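Workshop > Robot Teaching > Tabletop Tasks

Teaching a Paper Pickup with Two Hand-Held Grippers

If you've never taught a robot by hand before, crumpled paper is a wonderful first job! It's cheap, it never lands the same way twice, and dropping it does no harm. The goal is simple: get the paper from the basket to the table, or from the table to the basket, one piece at a time, while the grippers record what your hands do.

Start with the fingers. Close each gripper slowly and check that the tips meet flat, then look hard at the padding on the inner faces. If a pad is peeling or torn, replace it before a long session. A curled flap can snag a sheet and drag it along after you've opened the jaws, and the robot will learn that drag right along with everything else.

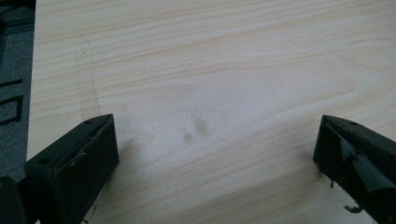

Do I need a robot on hand while I record?

You only need the grippers, a table and a little elbow room; the robot comes in later, once the model has been trained.

Now set up the table. Put the basket where both hands can reach it without your wrists bending back. Run the cables over the front edge and leave plenty of slack -- a tight cable will tug your hand off course at the worst moment. Crumple the paper, but vary it: a few tight balls, a few loose folds, a couple of nearly flat ones.

Then practice five or six pickups without recording. Come down from above, pinch a raised fold, lift straight up, and pause for a beat before moving sideways. That pause feels silly at first (it did to me!), but it makes the grasp and the carry much easier to tell apart when you review.
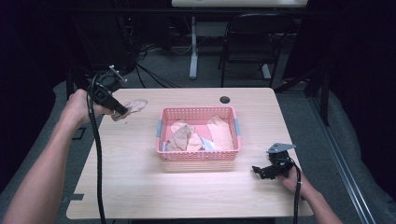 Pieter Dierckx wrote in to say he gets cleaner runs by keeping the second hand still until the first has let go, and that he only lets them overlap after the first 30 takes.

I tried it his way in May and liked it a lot. Two moving hands look impressive, but each one adds its own wobble, and early on you want calm, readable motion.

When you're ready to record, begin every take with the jaws open and the tips just over the table, well back from the basket. Give the motion a clear start and a clear finish. Move the basket a little between takes, turn it now and then, and swap out paper that has gone limp. I aim for about 300 good takes before training anything, and I throw out any take where I fumbled and then hurried to make up for it. Fumbles with a calm recovery can stay -- those are gold.

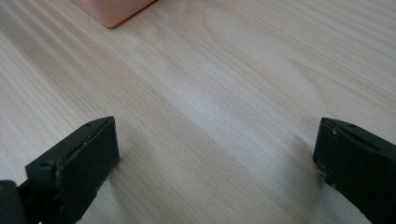
Elisa Caruso would go further and save a separate folder of nothing but recoveries, so you can train with and without them and see which robot you like better.

It's a great idea, and easy to do if you tag takes as you go. I name mine by task, hand and outcome, so "paper-left-recovered" tells me all I need. Back everything up before you trim it, watch a handful at half speed, and then start your first training run. Go get a sandwich. The first time the arm reaches in and pinches a fold the way you would, you'll want to call everybody you know!

Related
Choosing Finger Pads for Soft Objects
Folding a Washcloth with Two Arms
Remote Control or Hand-Held: Picking a Teaching Method
How I Sorted 4,000 Takes

Contact Flurulent Workshop | Copyright Flurulent | Back to top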